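Jodwood serving tray review: is it worth the money?

Posted 2nd February

I don't trust trays. Every one I've owned has either warped, peeled or turned out to be too big for the only shelf it could go on, and the product pages never mention any of it. So when the Jodwood large tray went from a silly price to a slightly less silly one in September, I bought it expecting to send it back.

The listing calls the finish "heritage amber." It's orange-brown. If your table is pale wood or white, know that this thing is going to stand out, and whether you like that is up to you. The corners are rounded, which I do like, having caught a hip on the square Deko one more times than I care to admit.

Size is where I'd slow down before ordering. It's a big tray, and on a modest table it takes over, so a plate that isn't on it ends up pushed toward the back.
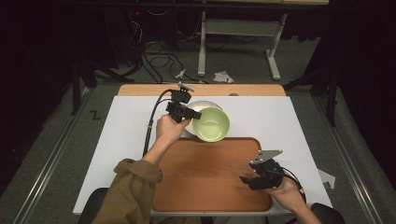
Deisy Castaño: I measured my table twice and still got it wrong. Mine lives on top of the fridge now. Nice tray, but they should show it next to an ordinary dinner plate.

Fair point, and I've heard the same about the Pastov, which is larger still. Cut a piece of cardboard to size and leave it on your table for a day. It costs you nothing and beats paying return shipping.

On to what it's like with dishes on it. One bowl looks a bit lost. A bowl and a plate together would be my normal breakfast load, and there's space to spare if you don't mind reaching across.

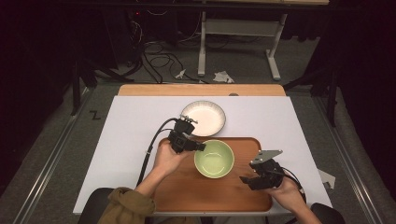

Green bowl on the tray, speckled-rim plate behind it.

The brand claims the surface "grips" crockery. I'd call that generous. I carried it up and down my stairs 21 times over the first few weeks with a bowl of soup or cereal on board, and the bowl slid on 3 of those trips. The raised rim stopped it each time. My old Iordache tray has a rubbery coating that holds much better, though it also holds every crumb and smells odd after washing.

What I can't fault is the grain. It bends around a knot in long curving bands, and there's a slight gloss that shows up when the light hits it.

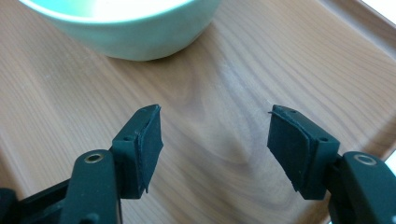
Looks won't help you with upkeep, of course. The leaflet says to wipe it down and oil it now and then, without saying which oil or how often. I've oiled mine once. A mug left overnight gave me a faint ring that took 9 days to fade, so I'd use a coaster.

Would I pay full price? No. At the sale price I kept it, a little grudgingly, and it gets used most mornings. If you only need something for carrying drinks out to the yard, buy a cheaper one and don't worry about the grain.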